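The Bin Will Not Save You

I bought the clear bin in April, after Arnulfo Chávez told me that everything in his apartment has a bin and that he sleeps like a baby. Arnulfo also owns a label maker. I should have weighed that.

The plan was simple. Toy vegetables go in the bin, cloths get folded, and the tabletop goes back to being a tabletop. I gave it 10 minutes. The bin came from Somosholm, where the shelf tag promised it would "restore calm," and I have kept the receipt.

My trouble is with the cloths. Food has an obvious home, even plastic food. A green cloth belongs wherever it was last dropped, and then it starts collecting things. Pens, mostly. And the orange towel has never once been in a drawer, as far as I know. 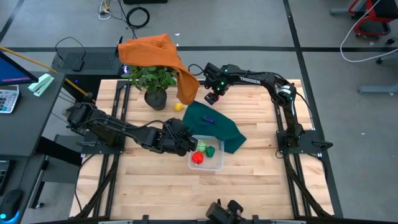
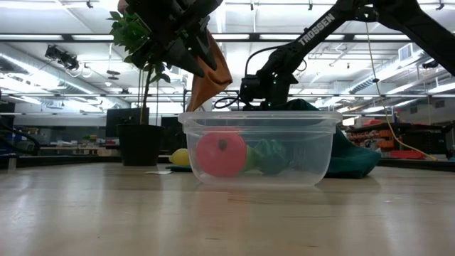
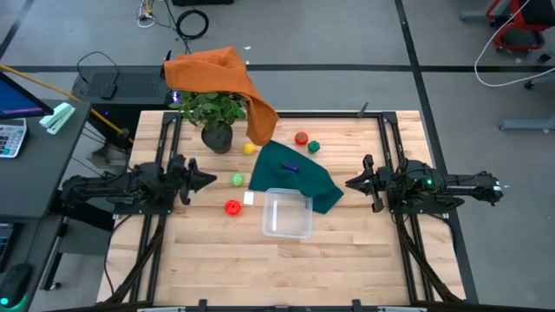

The clear bin, the orange towel and the green cloth situation.

I will say the clear sides are a mistake. With a proper opaque box you can shove things in and walk away. With this one the vegetables look back at you.

Arnulfo's advice was to buy a second bin for the cloths. Then presumably a third for the lemon, which has strong views about staying out. I looked at the Flornov set, the one with lids, and closed the tab when I saw it came with 350 adhesive labels.

The plant, at least, has a pot and stays in it. I may try the towel on a hook next.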